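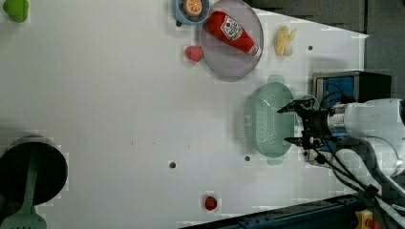 Evaluation of the Flerkano Arm Kit for Kitchen Tidying Tasks

Student project report, group 8
Supervisor: Cameron Leckie

1. Background

The Fisholm teaching laboratory wants to buy a small robot arm kit for the second-year course. Three kits were discussed at the beginning and our group was given the Flerkano kit to test. The other groups have tested the Crichton kit and the Prelance kit, and their results are in their own reports. We received our kit in March, on loan from the seller, and we had to give it back at the end of the term.

Our question was simple: can a student without earlier experience teach the arm to tidy a table with normal kitchen things and toy food on it?

2. What is in the kit

The kit comes with the arm, a two-finger gripper, the cables, the control software and a printed manual. The objects are not included, so we collected them ourselves. We chose things which differ in shape and in how they can be held: a ketchup bottle, a plate, a bowl, a slotted spatula, a plastic colander and several pieces of toy food. The colander is oval and has a small handle at each of two opposite sides.

3. Installation

The manual promises that the arm is ready in one afternoon. For us it took until Wednesday of the second week. The mechanical part went well and the screws were all of good quality. The difficulty was the software, which refused to find the gripper until we changed the order in which the two units are switched on. This order is described only in the appendix of the manual, on page 29. We recommend to the seller that it is moved to the first chapter.

4. Tests

Each object was tried 16 times, from different places on the table. The student guided the arm by hand for the first attempts, and after that the software repeated the movement by itself.

The toy tomato was the easiest object. The bottle was also good when the gripper took it across the middle, but less good near the cap, where the fingers slipped. The plate was difficult because of its raised rim, and the arm pushed it away more often than it lifted it.

The colander gave us the most discussion. When the gripper comes down over one end it can hold the edge, but the whole basket then turns a little while it is lifted. We tried to take it by the handle instead. This was more stable, however it needs a very exact position and the software did not always reach it. In the final programme we kept the grip on the edge, at a lower speed.

5. Price and support

The kit costs some 3000 pounds in the version we tested. We wrote to the support address twice. The first answer came the next morning and solved our problem with the gripper. The second question, about saving a movement under a new name, was still open when we wrote this report.

6. Our opinion

We think the Flerkano kit is suitable for the course if the laboratory prepares the software before the students arrive. The arm itself is strong enough and the gripper can be changed without special tools. For thin and flat objects we would like to have other fingertips, and we suggest to ask the seller for the price of these before the order is made.

The settings for each object are listed in the annex.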